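4.2 Die Buchung als Absichtserklärung

Das Buchungssystem Rovon verzeichnet für den Standort Skumcombe 2962 Reservierungen von Gemeinschaftstischen. Wie viele davon in tatsächliches Sitzen mündeten, weiß das System nicht, und es gibt sich auch keine Mühe, es herauszufinden. Die voreingestellte Dauer beträgt 90 Minuten und wurde von fast allen Befragten übernommen, auch von jenen, die im Interview angaben, nie länger als eine halbe Stunde zu bleiben. Hoarau spricht in diesem Zusammenhang von »Möbeln auf Vorrat«. Der Begriff ist unfreundlich und brauchbar.

Auffällig ist die Vorliebe für große, helle Flächen (Abb. 3). Sie gelten den Nutzenden als neutral, bis jemand eine Tasse darauf abstellt.

Abb. 3: Große weiße Tischplatte mit gerader Hinterkante.
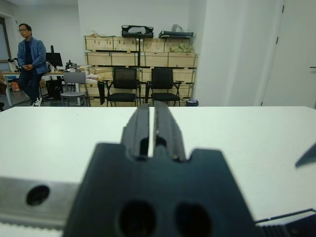 4.3 Territoriale Markierungen

Wer einen Tisch für sich beansprucht, sagt das selten laut. Im Material überwiegen Jacken, Ladekabel und Notizbücher, die im Lauf des Vormittags langsam in Richtung Tischmitte wandern. Eine Befragte aus der Abteilung Hsiao beschrieb ihren Schal als »im Grunde anwesend«. Beschwerden gingen dennoch kaum ein. Das dürfte auch am Formular liegen, das die Inventarnummer des Tisches verlangt; diese klebt auf der Unterseite der Platte.

Die Hausordnung der Firma Pometti, die das Gebäude verwaltet, kennt nur zwei Zustände: frei und belegt. Für die Stunden dazwischen, in denen ein Tisch noch jemandem gehört, der längst beim Mittagessen ist, fehlt ihr das Vokabular.

Abb. 4: Am Tisch, Blick zur gegenüberliegenden Seite.
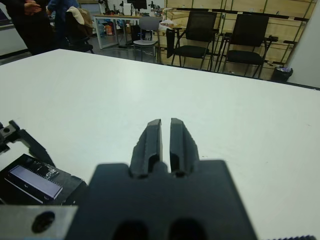

Die Befragten behalfen sich mit eigenen Regeln. Eine Jacke hält bis zum frühen Nachmittag, ein Kugelschreiber bis zur nächsten Kaffeepause, ein Ausdruck gilt als Altpapier. Im November verschieben sich diese Werte zugunsten der Jacke, deren Beweiskraft im Winter offenbar zunimmt. Schriftlich festgehalten ist davon nichts, und der Vorschlag, es nachzuholen, wurde in der Gruppendiskussion vertagt, weil der dafür reservierte Tisch besetzt war.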